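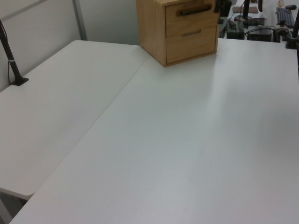 Unit 4: Small drawer cabinets. Pulls, runners and travel

Course: Furniture Hardware and Fitting
Instructor: Ashraful Sarkar
Handout revised 2026-04-12

4.1 Scope

This unit covers the small two-drawer cabinet of the type that stands on a desk or bench. Carcass joinery was dealt with in Unit 3 and is not repeated. The topics are the choice of pull, the choice of runner, how far a drawer should come out, and the bench check used in the practical. Wall-hung and under-counter units are left to Unit 6.

4.2 Terms

Carcass: the fixed body of the cabinet, consisting of top, bottom, sides and back.
Drawer box: the sides, back and bottom that form the container.
Drawer front: the visible face. It may be one of the four sides of the box or a separate piece fixed over it.
Pull: any feature by which the drawer is opened. Handles, knobs, slots and finger grooves are all pulls.
Runner: the part that carries the drawer. Also called a slide.
Travel: the distance between the fully closed and the fully open position.
Racking: rotation of the drawer in plan, so that one side leads the other.
Drop: downward movement of the drawer front as the drawer is extended.

Use these terms in written reports. "Rail" is accepted for runner, but do not use both words in the same report.

4.3 Projecting and recessed pulls

The cabinet at the head of this handout has one of each kind. The upper drawer has a dark bar handle mounted horizontally on its front, and the lower drawer has a recessed slot. Mixed pulls are uncommon in commercial furniture but useful for teaching, as the two can be compared on the same carcass.

A bar handle is fixed at two points. The load path is from the bar into the posts, from the posts into the screws, and from the screws into the drawer front. The front must be thick enough for the screw heads to seat without crushing the fibers on the inside face. In softwood, use a washer. Screw length is the thickness of the front plus the thread engagement given by the handle supplier. Measure the front; do not take the thickness from the drawing.

A recessed slot adds nothing to the outside dimensions and cannot catch on clothing. It removes material from the front, and the edge of the slot takes the full force of the pull. Where the slot runs parallel to the grain, leave enough wood above it to resist splitting. Break the edges with fine paper before finishing.

Clearance behind a bar handle is measured from the back of the bar to the drawer front. The course value is 30 mm. Handles from the Lundik range meet it as supplied. Handles from the Sutix range need spacers on a flat front.

The position of the pull affects racking. One central pull is suitable for narrow drawers. On wide drawers, a long bar allows the user to pull off center, and the runners have to resist the resulting moment. See 4.5.

4.4 Wooden runners

The drawer slides on strips fixed to the inside of the carcass. There are no moving parts and the cost is low. Fit depends on the accuracy of the drawer box and on the moisture content of the wood. A drawer fitted closely in a dry month may bind in a humid one. Wax the contact surfaces. Do not oil them.

4.5 Metal runners 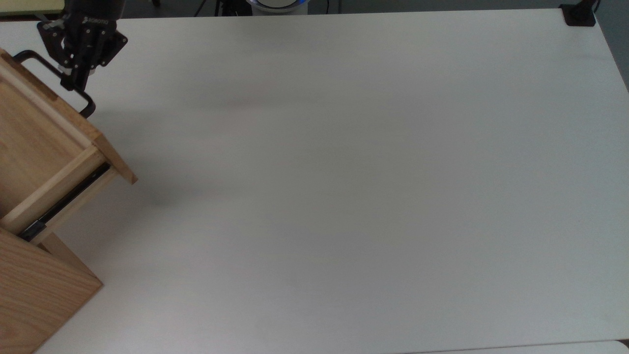 4.5.1 Side-mounted runners

The dark metal rail lies along the side of the drawer and is exposed when the drawer is partly open. It takes up width, so the drawer box must be narrower than the opening by the combined thickness of the two runners plus any clearance specified. The commonest error in the practical is a box made to the full width of the opening.

Mount the carcass members first, with the cabinet on its side. Both must be parallel to the carcass bottom and set back from the front edge by the same distance. Then mount the drawer members, using the slotted holes only. Hang the drawer, adjust, and put in the remaining screws once the travel is smooth.

4.5.2 Partial and full extension

A partial-extension runner leaves the rear of the box inside the carcass when fully open. It is stiffer for a given section and adequate for shallow drawers. A full-extension runner brings the whole box clear. Its drop is larger, and a light freestanding cabinet may tip when a loaded drawer is fully extended. Check stability before choosing full extension for any bench-top unit.

4.5.3 Stops

Every drawer requires an out-stop. Most metal runners include one. Wooden runners need a turn button or a block behind the front rail.

4.6 Bench check

Carry out the check on a level surface with nothing else within reach of the open drawer. Record results on the Mridha sheet, one line per drawer.

1. Confirm that the cabinet stands without rocking.
2. Close both drawers and measure the gap at each side of the front. The difference between left and right must not exceed 2 mm.
3. Open the upper drawer by the center of its pull to half travel. Note any change in resistance.
4. Repeat from the left end of the pull, then the right. Note any racking.
5. Extend to the stop and measure the drop at the front edge.
6. Close the drawer and repeat steps 3 to 5 for 18 cycles.
7. Recheck the handle screws and record any that have loosened.
8. Repeat for the lower drawer. With a slot pull, omit step 7.

4.7 Report

Hand in the completed sheet with a sketch of the runner in section and a short paragraph on the pull you would specify for a drawer twice as wide. Maximum mark: 100. Reports are due in the first week of May.

Reading: Brunach workshop notes, sections on drawer fitting and case stability.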